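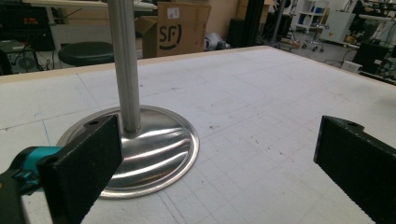

Borrowing season is on at the Sumley Library of Things

We made it through our first full winter, and what a winter it was! Between October and the end of April you took home 381 items, and the waffle iron alone went out so often that we bought a second one. If you haven't stopped by since we moved the shelves to Altow Street, please come and have a look. There's finally room to turn around in there, and the ladders no longer live behind the door.

For anyone new to the newsletter, a library of things works the way a book library does. You join, you borrow, you bring it back, and somebody else gets a turn. I joined to borrow a carpet cleaner after a bad week with a puppy, and I've hardly bought a gadget since (my closet is very happy about this). It still gives me a little thrill to walk home with a pasta machine under my arm and know I don't have to find a cupboard for it.

What's going out right now

Garden tools, mostly. The long-handled bulb planter, the seed spreader and both hedge trimmers are booked into the middle of June, so put your name on the waiting list early. The pressure washer is back from Butt's with a new hose, and it runs beautifully. Mahsa Rostami used it on her front steps and found out they were a completely different color from the one she had been matching paint to for years.

Camping gear is the other big one. We have five tents now, all pitched and checked in the yard by Hakim Mangundap, who also wrote out proper instructions for the big one with the confusing poles. Please fold those instructions back into the bag!

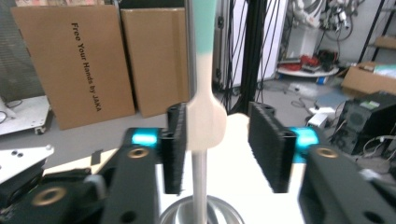

Cream and mint green on a silver pole.

New on the household shelf

I get far too excited about this shelf. Cempaka Pasaribu went through everything with a label maker, and for the first time the cords are stored with the things they belong to. A sewing machine, a good steamer and a folding table that seats eight have all come in this spring. The table comes with a carry strap but you'll still want a friend with you, it's heavier than it looks.

We also have a party box again. The old one came back from its last birthday in a sorry state, so Anjani Pelupessy put together a fresh one with cloth bunting, pitchers and plates for 55 guests. It's free to borrow for members – just wash the plates before they come back.

What we could use

A dehumidifier would be wonderful. So would a working slide projector, which at least four of you have asked for. We can't take helmets, car seats or anything with a gas line, and we're all set for bread machines. Truly, we have enough bread machines.

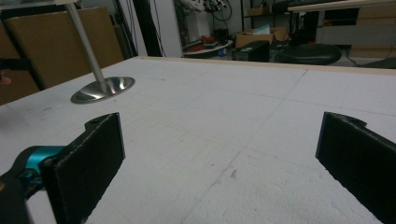
How long can I keep something?
Most items go out for a week, and you can renew once if there's no waiting list. Tents can be kept for two weeks.

To book, reserve online or call the desk and ask for Syafiqah Sembiring. Summer reservations for the Salla trailer open on May 31, 2024, and it always goes fast.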